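The plaid is staying. Nadja Reisinger lent me the fabric in October and asked for it back, which was optimistic of her. Both arms now share one rail, and I've spent 18 evenings teaching them to tidy toy bricks by colour – a job I never managed as a child.
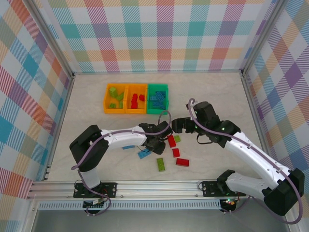

Green in the yellow bin, red in the middle, blue in the green one. My own filing system.

Next job is the purple cables, which I keep meaning to clip down. Thodoris says 8 ties would do it. I've bought 300.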